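Bedside cabinet

A bedside cabinet, also called a nightstand or night table, is a small piece of furniture made to stand next to a bed. It holds the things a person may want during the night or on waking, such as a lamp, a glass of water, a book or medicine. Most have a flat top at or near the height of the mattress, with a drawer, a shelf or a small cupboard underneath.

History

Before indoor plumbing became common, the main purpose of the bedside cabinet was to store a chamber pot. Early types had a closed cupboard for the pot and a top that could carry a candle and a basin. Some were fitted with a raised rim to keep objects from sliding off, and some had cut-out handles so that they could be carried out of the room in the morning.

As bathrooms moved indoors, the cupboard lost its first use. Makers began to replace it with drawers, and the electric lamp gave the top a new purpose. By the middle of the 20th century, bedroom furniture was often sold in matching sets, and cabinets were made in pairs, one for each side of a double bed.

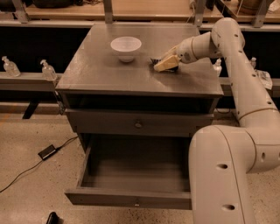
Naima El Ouafi has objected that this account gives too much weight to the chamber pot, and that many households simply used a stool or a chest beside the bed and never owned a cabinet of any kind. Other writers accept the point for rural homes but hold that the cupboard form was common in towns.

Design

The height of the top is usually matched to the bed. A cabinet that stands well above the mattress is hard to reach when lying down, and one that stands well below it is easily missed in the dark. Depth varies more widely, and narrow models are made for small rooms and apartments.

Three general forms are found. The open form has legs and a single shelf. The closed form has a door. The drawer form has one or more drawers, at times combined with an open space below the top for books or papers. Drawers may run on wooden strips or on metal slides, and are opened by knobs, pulls or a groove cut into the front.

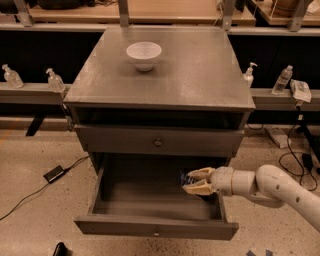 Cabinet with an open space above two drawers, the lower one pulled out.

Painted finishes are common on cabinets made from cheaper woods, where they hide differences in grain. Clear finishes are more often used on hardwoods. Both wear first along the front edge and on the top, where cups and lamps are moved daily.

Regional production

The town of Pinwood was known for small bedroom furniture until its largest workshop, Bakell, closed. At its height the firm employed 306 people and listed more than 200 patterns in its trade catalog, of which five were bedside cabinets. A survey by Cristóvão Calado traced 693 surviving pieces from the workshop, most of them in private homes. 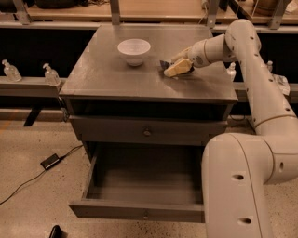

Much of the later output was plain in style and was sold unpainted, leaving the buyer to choose a color. The rival firm of Clellent offered its cabinets already finished and charged a higher price for them. Bakell's pattern books passed to the Belhaj collection, where they can be seen by appointment.

See also

Chest of drawers
Washstand
Bedroom furniture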